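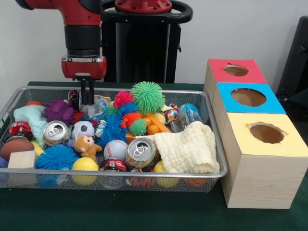

Ticket 445 - gripper replacement, picking cell 2. Status: open, waiting on budget. The request is for a second set of fingers for the two-finger gripper, or a wider gripper if the fingers can't be had separately. Pick logs show most failures on large round items and on cloth. A full mixed basket holds both kinds, with the spiky balls and the cream waffle cloth lying in among soda cans and a clear bottle, so sorting the load by type first is not an option for us. Whatever we buy has to cope with all of it without a tool change.

4 February 2020
Quote received from Flamalar. Fingers alone: 163 per pair, delivery 15 working days. Quote does not state maximum opening. Asked for drawing.

Update
Drawing received. Opening is 10 mm wider than the present set. Enough for the baseball size, marginal for the largest ball. Soft pads are not included and are priced per pair.

Update
Değirmenci can supply a complete wide gripper, but it needs their own flange adaptor and a firmware licence renewed each September. Licence would have to come from running costs, not from the equipment line. Asked whether the adaptor fits our existing bolt pattern - no reply yet.

Update
Checked air and cable routing in case we go with suction for the bottles. Not enough spare lines at the wrist. Suction dropped from this ticket, raise separately if wanted.

Proposed
Order two pairs of Flamalar fingers plus pads, one pair fitted and one spare. Keep the old set for the Panent acceptance tests, as those figures were taken with it. Hold the wide gripper for next year's plan.

Outstanding
- pad price in writing
- adaptor answer from Değirmenci
- cost code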